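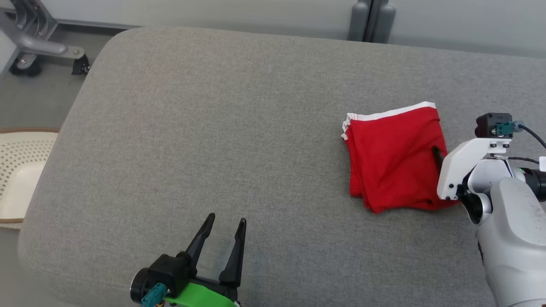
What is in the Flustier collection?

Transcripts and timing marks for the dubbed episodes of Flustier, an animated series for children, in the version recorded at the Dastcombe studio. There are 637 scenes and 1327 spoken takes. The songs are not included.

Who made it

Hrvoje Softić prepared the transcripts from the recording scripts. Slamet Rondonuwu corrected the timing, and Aidan Moynihan checked the English against what the actors really said, which was often different from the script. I keep the files and write this page. - Zlatko Perić

Files

scenes.csv has one row for each scene, with the episode, the scene number and the names of the characters who speak.
takes.csv has one row for each take, with start time, end time, original line, dubbed line and a code for the voice actor.
notes.txt has remarks from the dubbing director, only for the first 5 episodes. After that the director gave the remarks by speaking and they were not written down.

All files are UTF-8. Times are in seconds from the start of the episode, and the opening song is counted in.

Columns that cause questions

"lip" says how well the dubbed line follows the mouth of the character. The values are good, fair and off. It is empty when the mouth is not seen, for example when the Captain wears his helmet.

"laugh" is 1 if there is laughing, sighing or crying in the take. Before version 2 it was marked only for laughing, so please do not compare the two versions on this column.

Known problems

The twins are played by one actor and in crowd scenes we could not always decide which twin is speaking. These takes have the character name "twin".
Episode 3 was cut again after the dubbing. Its end times can be late.
Some original lines are missing where the actors made a joke of their own. We kept the joke.

Use

You may use the files for study and teaching. For anything that is sold, write first to Handitero, who hold the rights to the scripts. Please name the collection as "Flustier dubbing transcripts, version 2".

Thanks to Achilleas Stamatopoulos for finding the double rows in takes.csv.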